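November 2018
Jouko Pelkonen
Last updated: third revision, replaces the loose sheets

Section 7 -- Gear bench demo unit, laying out and fitting the spur gears

Read the whole section first. Takes less time than undoing it. Applies to the Studbridge unit only; for the Van Hecke kit see section 9, different bore, don't mix the bags.

7.1 Work area

1. Clear a space on the floor or a low bench. Sweep it. Grit ends up in the teeth.
2. Lay the grey cloth out flat. Small wrinkles fine, big folds not -- the base plate rocks on a fold and you'll blame the shafts.
3. Base plate goes down on the cloth, gear side up. Check it sits level. Press on the rim in a few spots, no wobble.

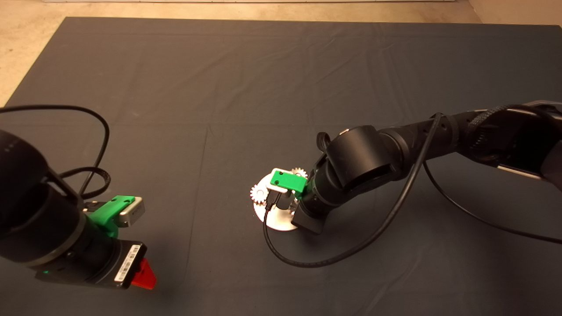

Fig. 1. Base plate on the cloth, gears on.

Note: cloth is there so dropped gears don't chip a tooth or roll off under the shelving. Keep it on even if your floor is nice.

7.2 Checking the gears

Before anything goes on a shaft. Do every gear, new ones too. The last lot from Bristhorpe came with burrs.

4. Wipe the gear with a dry rag. No solvent at this stage.
5. Look at both faces under a decent light. Fine scratches and a mottled machined finish are normal. A chipped tip or flattened tooth is not, put it in the reject tin.
6. Look through the bore. Should be smooth all the way. Run a fingernail round the chamfer, if it catches, dress it lightly with a fine stone.

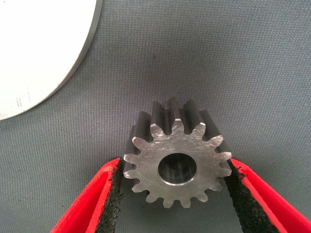
7. Brush out the gaps between the teeth, dry nylon brush, along the tooth and not across. Dark specks down in the grooves are usually old grease with filings in it. Get them out now becuase you won't reach them once two gears are meshed.

Caution: don't use a wire brush. Don't blow the gear out with compressed air while it's in your hand.

7.3 Fitting

8. Line the bore up square with the shaft. Hold the gear by the teeth, both sides, level. Let it drop under its own weight.
9. If it stops part way, lift it straight off and start over. Never tap it. Never twist and push together either, that scores the bore.
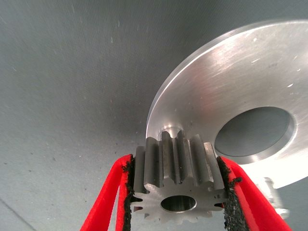 10. With the first one seated, bring the next down slowly and turn it a touch until the teeth find each other. Should be no force in it at all.
11. Turn the pair by hand, a full turn each way. Listen. A light even tick is okay, a grind means pull it and go back to step 7.
12. Tiny dab of grease on the teeth, wipe off the extra. Grade 3000 tub, the one with the Jurkescombe label.

7.4 Before you power up anything nearby

13. Pick up spare gears, rags, brush. Count the gears back into the bag.
14. Check underneath as well as on top. Anything that rolled will be on the concrete under the bench edge, usually in amongst the cables. 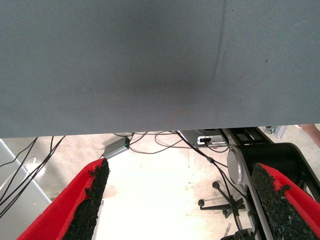
15. Keep cables clear of the walkway and don't pull on one to see where it goes. Follow it with your hand to the plug.
16. Shake the cloth out outside, fold it, back in the drawer with the base plate on top.

Note: missing or rejected gears, order as part 66 and say which face is damaged. Allow until April for the hardened ones. Stores wont hold them without a name on the form.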